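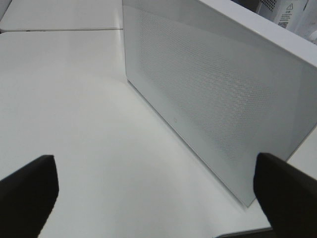
SELTWOOD, 15 August 2023

When the Delacroix Fund opened its last round of hardship grants, the application form had been cut from 14 pages to two. The change followed a review of families who had begun an application for help with a child's medical costs and then abandoned it. Most had stopped at the same page, which asked for three years of household accounts.

"A parent who is sleeping in a chair on the ward does not have those papers," said Lurdes Meireles, who directs the fund from its office on Plidcombe Road. "We were asking for them anyway, and we had been asking for a long time."

The fund makes single grants of up to $2,000 to families with a child in long-term hospital care. The money may be spent on travel, rent, meals, lost wages or care for brothers and sisters at home. It does not pay hospital bills directly. In the year that closed in February, it made 494 awards.

Noelia Requena received one of them. Her son spent the winter in treatment for a kidney disorder at a hospital two counties away, and she left her job at a bakery to stay with him. The grant covered the rent on the family's apartment and a repair to the car.

"I had sold a few things by then," Ms. Requena said. "I did not want to put his picture on the internet and ask strangers. Some people do, and I understand it. I did not want to."

Her reluctance is shared by many applicants, according to Araceli Garrido, the social worker who reviews requests for the fund. Public appeals can raise large sums, she said, but results vary widely from family to family. Those with a wide circle of friends tend to do well. Recent arrivals, single parents and families in rural areas often raise very little, and the appeal remains online long after the child has gone home.

Under the present rules, a hospital social worker confirms that the child is in care and the family signs a statement of need. A decision is made within 9 working days. The fund no longer asks for photographs or for a written account of the illness.

Some donors objected to the lighter checks. Lungile Van der Merwe, who chairs the board, said that the fund audits a sample of grants each year and publishes the findings in its annual report. The board has also kept the rule that a family may apply only once in 12 months, although Ms. Garrido has asked for it to be reconsidered in cases of relapse.

Applications are accepted throughout the year by mail, by telephone or through a hospital social work office. Gifts to the fund may be marked for travel costs or left for general use.

Related stories
Seltwood hospital lodge to add family rooms
How to read a charity's annual report
Zendel matches employee gifts for second year
Rural clinics seek volunteer drivers

Reader comments

Leilani Wojcik
We used this fund when my daughter was ill, back when the form was the long one. My sister filled it in for me at her kitchen table. Glad to hear it is shorter.

R. Plummer
Does the once a year rule apply per child or per family? The article says family but the form I was given says child.

Marisol T.
Gave last year and will again. I would like to see the audit figures printed here too.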